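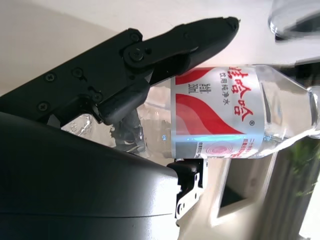

Flomatov Grip Comparison, data card

This package has the recordings of our comparison between two finger sets for the same robot hand. The first set is the Manberg finger, made from flat black plates with a tapered end. The second set is the Cheng finger, which is softer and has no joint. We wanted to know which one holds thin plastic better, so most objects are drinking bottles. A Wahaha water bottle lying on its side is a difficult one for the Manberg finger: the dark pad presses on the clear plastic just beside the label, and this part of the bottle bends much easier than the part near the neck. Please remember it when you compare the force values.

What is inside

There are 1,000 grasps, divided equally between the two finger sets. Every grasp has a wrist camera video, the motor current, the finger opening and one result word. We used 50 objects. The list is in objects.csv, with the weight of each object before the first grasp.

The result word can be held, slipped, crushed or missed. "Held" means the object stayed in the fingers for 5 seconds after lifting. "Crushed" was decided by a person who looked at the object after the release, so it is less exact than the other three.

How to read the files

Unpack the archive and keep the folder names, the loading script needs them. The folder manberg and the folder cheng have the same structure. Motor current is in milliamperes. In the folder cheng the wrist camera was mounted turned by 180 degrees, and we did not correct the videos. The script has the option flip for this.

Known problems

The wrist camera is very near to the fingers and a big part of the view is the hand itself. Clear plastic gives strong reflections. Labels with small text are sometimes not readable.

In June we changed the pads of the Manberg finger. Grasps with the old pads have the value 0 in the column pad_version.

Version

Second release, February 5, 2019, recorded in the Limville laboratory. The first release had wrong time stamps in the folder cheng, please do not mix the two.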